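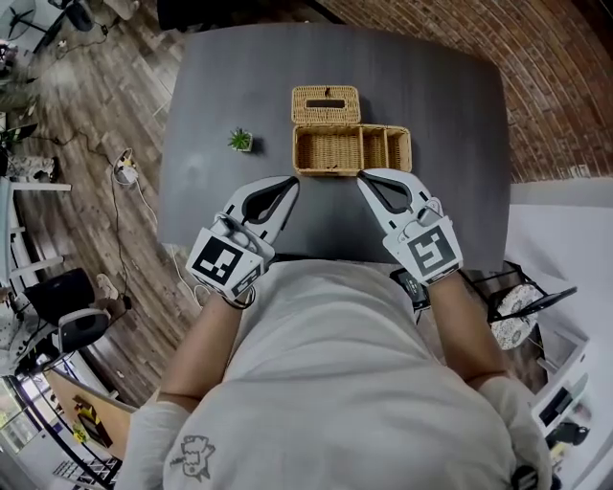 4. Setting the working height

The Jonine bench is supplied with the legs at their lowest setting. The height must be set before the top is loaded, and again whenever the bench passes to a user of noticeably different build. Correct height depends on the task. Where the user leans over the table with both forearms reaching forward, as at the dark grey one shown, the shoulders and upper chest come over the top, and a setting chosen for upright work will normally be too low. Set the height for the posture used for most of the shift.

4.1 Before you start

Clear the top completely. The bare top weighs 38 kg and must be supported by two people during steps 3 to 6.
Check that the floor is firm. On carpet, fit the wide feet (part 2237, ordered separately).
Have the hex key from the Drusport fittings bag to hand.

CAUTION: Do not adjust the legs with the locking collars only partly released. The inner tube will score and the leg may slip under load.

4.2 Adjusting the legs

1. Stand at the bench in the usual working shoes.
2. Bend the elbows to a right angle and have a second person measure from the floor to the underside of the elbow. Note the figure.
3. Release the collar on each leg by one full turn.
4. Raise the top evenly, one notch at a time, working from both short ends. Each notch is 43 mm.
5. Stop at the notch nearest to the noted figure for general work. For fine work, go one notch higher. For pressing or packing, go one notch lower.
6. Tighten all four collars by hand, then by a quarter turn with the key.
7. Press down firmly on each corner in turn. If any leg moves, return to step 3.

Note: The notches are numbered on the inner face of each leg. All four legs must show the same number.
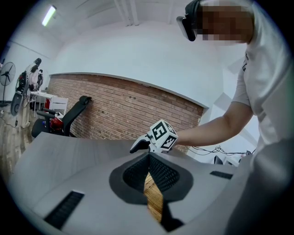
4.3 Levelling

8. Place a spirit level along the long edge, then along the short edge.
9. Turn the foot at the low corner anti-clockwise until the bubble is centred.
10. Repeat along the opposite edges. Small changes at one foot will affect the reading at the others, so two passes are usually needed.
11. Tighten the lock nut on each foot.

CAUTION: No more than five threads may be visible below the lock nut. If more are needed, move the bench or pack the floor.

4.4 Reach and layout

Keep items in regular use within 600 mm of the front edge. Items beyond this distance should be moved forward or placed on the Stan side shelf (see section 6). Leave the front edge free of clamps and trailing leads.

If the user reports an aching neck or lower back after the first week, raise the top by one notch and check again. Do not raise the user on a platform or pallet.

4.5 Record

Write the notch number on the card under the top, with the month of adjustment. Benches fitted with the older Prirkari collars should have them retightened every August.

Section checked by Traian Ciobanu, technical publications.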